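**Stuminley, 8 July 2019** - The old loft on Clerkent Street will open to the public in August as a shared reading and craft room, after the town agreed to a lease of 29 months.

The room has a slanted white ceiling with long beams and a wall of exposed brick. It was last used as a storage floor for the shop downstairs, and fitting it out is now under way. The group behind it, Drostport Rooms, has a budget of $198 a week for furnishings and is relying mostly on small donated items, with house plants at the top of its list.

Rajitha Dissanayake, who is leading the project, said the group wanted the place to feel lived in before the first visitors came up the stairs. Plants go on the flat surfaces first, she said, and everything else is placed to suit them. Small succulents in plain pots are preferred. They can go several weeks between waterings, and the loft has no sink.

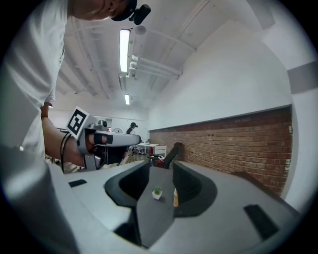
Thảo Nông would like to see fewer plants and more lamps. The loft gets dark by late afternoon for half the year, she told the paper, and a spiky little thing in a pot is no help to a person trying to thread a needle. She has offered two floor lamps from her own house and says she is waiting to hear back.

Dissanayake said lamps are on the list but the wiring has to be checked first. An electrician is due before the end of the month. Until then the group is working in daylight and going home when it fades.

Woven goods are the other thing the room needs. Đinh, the basket shop on the square, has promised 5 baskets for yarn and magazines, and residents have been asked to bring in any they no longer use. Baskets with broken handles will be accepted - the group plans a repair session once the doors open.

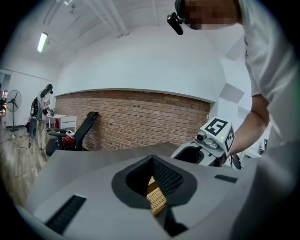
Todor Spahić
Town reporter

The brick wall will stay bare. Drostport Rooms looked at plastering it and decided against the cost, and the lease does not allow new holes to be drilled. Shelves will have to be freestanding, and pictures will lean on ledges or do without.

Up to 60 people will be allowed in the loft at one time. Entry will be free, with a jar by the door for tea money. Craft tables can be reserved for two hours, and reading chairs can't be reserved at all.

Donations of potted plants, baskets and small wooden ornaments can be left at the shop counter downstairs during opening hours. Plants should be no taller than a milk jug and should come in a pot that doesn't leak. The group is not taking books yet, as the shelves have been ordered but have no delivery date.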